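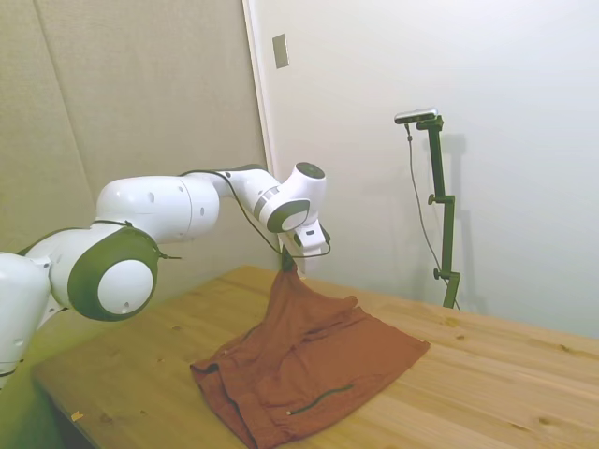 Tips for setting up a tabletop arm for cloth work
Kidodero Shared Workshop, bench pages
Last changed 2020-01-07

These notes are for members building or using an arm to pick up, spread and fold clothes. Most of them apply at home too. They assume the arm already moves and you can open and close the gripper from the computer. For wiring and first power-up, see the separate page.

Table

Use the heaviest table you can get. A light table rocks when the arm swings out, and every rock shows up in the camera as a shift in the cloth. If you only have a light one, put a shelf across the legs and load it with paving slabs or boxes of scrap steel.

Clamp the base of the arm to the table and check the clamp at the start of each session. Wood gives a little under a clamp, so it will need another quarter turn after the first day and again after a week. Put a steel plate or a piece of hardboard between the clamp and the underside.

Sand the top and wipe it down before you start. Run an old pair of tights over the surface, edges included. Anywhere they snag, a knit will snag too. Do not wax it. On a waxed top the whole garment slides along behind the gripper when all you wanted was one corner.

Sweep off threads, sawdust and bits of tape between runs. A dry paintbrush does this well.

Camera stand

Mount the camera on its own stand, clamped to the table or fixed to the wall. If it shares a bracket with the arm it will shake with the arm.

Stand it to the side or at the back, tilted down. Check that the arm does not block the view at the moment of the grip. Move the arm by hand to the grip position, power off, and look at the picture before you tighten anything.

Once you like the position, run a strip of masking tape around the foot and draw a pencil line across each joint of the stand. People lean on it. With the lines you can put it back in a minute without a full calibration. Do still run the short check afterward.

Leave some slack in the camera cable and tie it to the stand near the bottom. A cable that hangs in front of the cloth will sooner or later be picked up as an edge.

Arm cable

Run the gripper cable along the outside of the arm with a loose loop at each joint. Move every joint to both ends of its travel and watch the loops while you do it. If one goes tight, give it more length before you run anything under power.

Hook and loop straps are better than zip ties here. You will be moving the cable again. If you must use zip ties, cut the tails flush and turn the heads away from the cloth side. A cut tail will pull a thread out of a sweater.

Fingers

Bare metal or hard plastic fingers slip on cotton and pinch holes in thin knits. We have tried four coverings:

Bicycle inner tube. Good grip, cheap, leaves black marks on light cloth for the first day. Wash it in dish soap first.
Silicone baking sheet, cut into strips. Good on everything except fleece. Glue does not hold it, so wrap it around and tie it with thread.
Rubber shelf liner. Fine for a test, falls apart in a week.
Heat-shrink tubing, two layers. Lasts longest, grips least.

Round the finger tips with a file, then go over them with fine paper. Close them on a paper napkin and pull. If the napkin tears at the edge of the finger, keep filing.

Set the closing force low and work up. For a T-shirt you need less than you think. Fleece and denim need more, and it is worth saving a separate setting for each.

Picking up

Come straight down, close, and lift slowly for the first few inches. A fast lift lets the cloth swing, and it then lands somewhere else.

Stop the fingers just above the wood and let the last bit be taken up by something springy, such as a foam pad behind the finger. Without it a small error in height means the gripper either misses or presses into the table.

Heaped clothes are harder than flat ones. Lift from a ridge if there is one. Fingers closing over a ridge take a good fold of cloth. On a flat area they tend to skate.

Stay away from zippers, buttons and drawstrings. The fingers close on the hard part, feel resistance, and report a good grip when they have hardly any fabric. Metal pulls can also chip the finger covering. If your clothes have zippers, close them all before the run, or leave them all open, but do the same every time.

Choosing test clothes

Start with one garment and stay with it until the pick works. A plain cotton or knit top in a strong color that stands out from the table is easiest for the camera. White on pale pine is the hardest pair in the workshop, and black is nearly as bad with folds that all look alike.

Wash new clothes twice before you use them. Factory finish makes cloth stiffer and it changes as it wears off. The test bin holds 21 pieces. Please put them back clean and do not add anything with sequins.

Light

Close the blinds. Daylight moves, and the shadows in the folds move with it. Two lamps bounced off a white wall give soft shadows that are still clear enough to show the creases. If you use the room in February, when it gets dark early, switch the lamps on from the start so that afternoon and evening runs match.

Keeping a log

Write down the garment, the finger covering, the force setting and whether the pick held. A paper sheet is fine. Our sheets for the old fingers came to 1,176 picks, and almost all the failures fell under two headings, zippers and worn rubber — neither of which needed any change to the program.

Safety

Keep the stop button on your side of the table, where you can hit it without reaching past the arm. Tie back hair and take off scarves and lanyards. If a garment wraps around a joint, stop, power off, and unwind it by hand. Do not try to drive the arm backward out of it.

Two people at most inside the tape. No runs left alone, including overnight.

Where things are

Spare clamps: red drawer, El Ouafi bench.
Silicone strips and thread: tin marked Jaltulik, top shelf.
Hook and loop straps: Drakia cabinet, 6 to a bag. Please take one bag at a time and write it on the sheet inside the door.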